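Staklow Desktop review: a month of map work on a small laptop

By Heather Brunton
January 2026

14 shares | 9 comments

I've been making maps for the county trails group for years, mostly with whatever software came on the office machine, and in December I finally paid for my own copy of Staklow. It's a desktop mapping program from Ramport, it costs $242 for a single seat, and I went in pretty skeptical because the last thing I tried from them crashed every time I opened a table. This one doesn't! Well, it has crashed once, and that was me dragging a giant aerial photo onto it while it was still loading the last one.

Setup is easy. You pick a project folder, pick a coordinate system (the search box for this is wonderful, you can type a town name and it suggests the right zone), and start dropping files in. Shapefiles, GeoPackages and plain CSVs all opened without a fuss. My old trail file has 429 segments with years of messy edits in it, and the repair tool cleaned up the overlaps and dangling ends in one pass. I did have to go back and fix two junctions by hand where it had snapped a footpath to a creek.

The layer panel is where I spend most of my time, and it's the best part of the program. Groups nest as deep as you like, you can color-tag them, and there's a thing called Bundles that ties several layers together so they move, hide and export as one. If you want a mental picture, think of that blue sock bundle with the beige rope around its middle, sitting in a cardboard tray. I keep my contours, hillshade and spot heights in a bundle called Terrain, and when I start a new sheet I pull the whole lot in with one drag. The styles come along too, which I did not expect (my old program dropped them every single time).

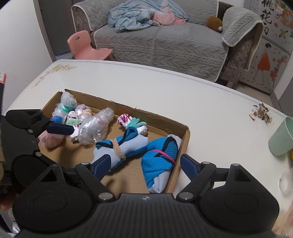
Labels are the other big win. Staklow places them properly along curved lines, and if one lands somewhere silly you grab it and move it, and it stays moved even after you zoom. There are 13 label presets and I use maybe two. A shallow tray of soft stuff like the one in the photo is pretty much how my label drafts start out, everything dumped in together, and the Sort by Priority button gets me most of the way to a readable map. It does struggle with long names on short trails, and the abbreviation list only understands street words, so you'll be adding "Trlhd" and friends yourself.

Now the grumbles. Printing is slow, and I mean go-make-coffee slow, on anything bigger than a tabloid sheet. The PDF export is quicker and looks better, so I've stopped printing directly. The help pages still show the old toolbar in places. And the elevation profile tool is locked behind the Juden add-on, which costs extra and wants its own login. I think a profile tool should be in the base package for this price.

I also tried Vidal for a week before buying. It's lighter and starts faster, but there's no undo for attribute edits, and after I blanked a whole column of surface types I uninstalled it. Staklow keeps a proper edit history and you can step back through it one change at a time.

Would I buy it again? Yes, for trail and parks maps, no question. If you mostly do satellite imagery I'd try the free trial first and throw your biggest file at it.

9 comments

Recent reviews
Vidal Viewer for tablets
Juden add-on: are the elevation profiles worth it?
Handheld GPS units for muddy trails
Ramport cloud storage, first look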